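Jarano squad wraps up spring test at Jerkwood

The Jarano endurance team rolled its trucks out of Jerkwood Raceway on Wednesday evening after two long days of running, and by the sound of it everybody went home tired and pretty happy. It was the squad's first proper outing since the rain-shortened session in April, and they made the most of the sunshine, putting 133 laps on the new Gape-engined coupe before the light went.

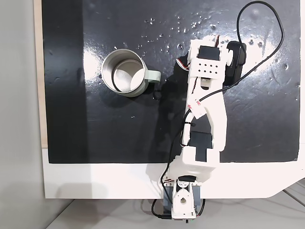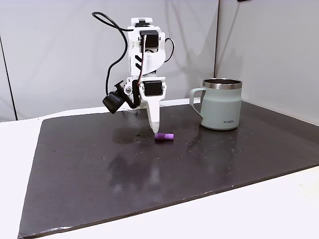

A steel mug with a green handle, and a white robotic arm over a dark, glossy board.

Eluned Samuel took the first morning and spent most of it on fuel runs, coming in every 20 laps so the crew could practice driver changes (the slow part, she admits, is still the belts!). Chanida Hemmin had the car after lunch and worked through three different rear wing settings, settling on the middle one, which she liked best through the long downhill right-hander at the back of the track.

"I got out grinning," Hemmin told us from the pit wall, still in her race suit and halfway through a sandwich. "Last year I was fighting the car into every slow corner, and now I can lean on it a bit and think about traffic instead."

There was one hiccup on the second day, when a loose hose clamp kept the coupe in the garage for the better part of the morning. The mechanics used the time to swap the front brake pads as well, and Samuel went straight back out on a fresh set of Uron tires for the longest stint of the test, with no more trouble to report.

The team has also brought its weight down by 11 pounds over the winter, mostly from the doors and the seat mounting, and there is a little more to come before the season gets going. All of that will be handy at the opening round, a 900-kilometer race on the same circuit, where Samuel and Hemmin will share the driving. Gates open at eight in the morning, and the paddock is open to all ticket holders until the cars leave for the grid.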